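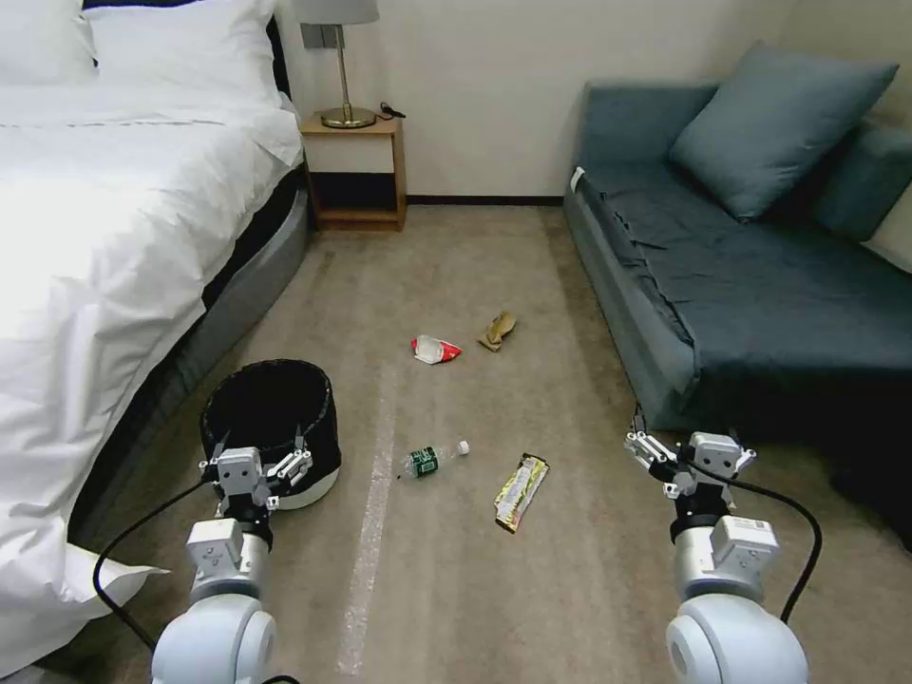
Litter on the carpet near the wastebasket.

Print this page | E-mail this thread

Edent Serviced Accommodation Forum
Housekeeping and Standards
Topic: Charging departing guests for additional cleaning

Posted by northwing_ops
Members are invited to comment on the following matter. Our property at Telside has 180 rooms, the majority of which are let for stays of up to 7 nights. The present terms state that a guest may be charged for "excessive cleaning" but do not define the term. In January the front office received several written complaints from guests who had been charged under this clause, and in most cases the charge was refunded in full.

Management has asked for a revised clause before the next print run of the guest directory. The proposal is a fixed charge of 100 where the room requires work beyond the normal departure clean. I should be grateful to hear how other operators define the threshold, and whether a fixed sum has proved easier to defend than a variable one.

Posted by linen_and_keys
We adopted a fixed charge at our two properties and would recommend it. The guest is told the amount on arrival and signs against it. Disputes fell once the figure appeared on the registration card. Previously it was to be found only on page four of the directory, which few guests opened.

As to the threshold, litter on the floor is not chargeable under our rules. It is cleared in the ordinary course of the departure clean and the room attendant's time allowance already provides for it. We charge for stains requiring extraction, for smoking, and for damage to soft furnishings.

Posted by Plidex_rooms
I must disagree with the previous contributor on the fixed sum. A single figure treats a spilled drink and a ruined mattress alike. Our schedule has three bands, the highest being 300, and each band lists the work it covers. The guest receives a copy of the supervisor's report with the invoice.

I would also question whether litter should be excluded altogether. A few items on the carpet are one thing. A room in which the bin has been ignored for a week can take an attendant twice the allotted time, and the next room is then late for arrivals at 3 p.m.

Posted by linen_and_keys
With respect, a late room is a matter of staffing. If the allowance is too short for an untidy room, the allowance should be reviewed. It is not reasonable to recover the difference from a guest who has paid the full rate and broken nothing.

Posted by quayside_hk
Our experience may be of use to the original poster. We placed a second bin in every room let for more than three nights, one beside the desk and one in the bathroom, and offered a bin collection on request at any time before noon. Complaints from attendants about rubbish left on departure were noticeably fewer afterwards. The bins were inexpensive and no change to the terms was required.

I have no strong view on the fixed charge, except that the word "excessive" ought to be removed. Our solicitor advised against it some years ago.

Posted by northwing_ops
I thank members for their replies. May I ask Plidex_rooms who decides the band in each case, and whether the attendant is asked to stop work until the supervisor has attended?

Posted by Plidex_rooms
The floor supervisor decides. The attendant telephones the office, leaves the room as found and moves to the next on the list. The supervisor is expected to attend within the half hour. I accept that on a full changeover day this is not always achieved.

Posted by voicu_house
At Voicu House we tried the arrangement described above and gave it up. Rooms stood idle while the supervisor was on another floor, and the attendants came to feel that reporting a room caused them more trouble than cleaning it. We now charge for smoking and damage only. Everything else is treated as part of the business of letting rooms.

Posted by Plidex_rooms
That may suit a smaller house. We would not be able to absorb the cost on the volume of group bookings we take, and our group organisers have accepted the schedule without objection.

Posted by northwing_ops
The replies have been passed to management. The draft now before them omits the word "excessive", names smoking, staining and damage as the chargeable matters, and leaves the choice between a fixed sum and bands to be settled. The suggestion of a second bin will be costed separately. I will post the wording in this topic once it has been approved.

Print this page | E-mail this thread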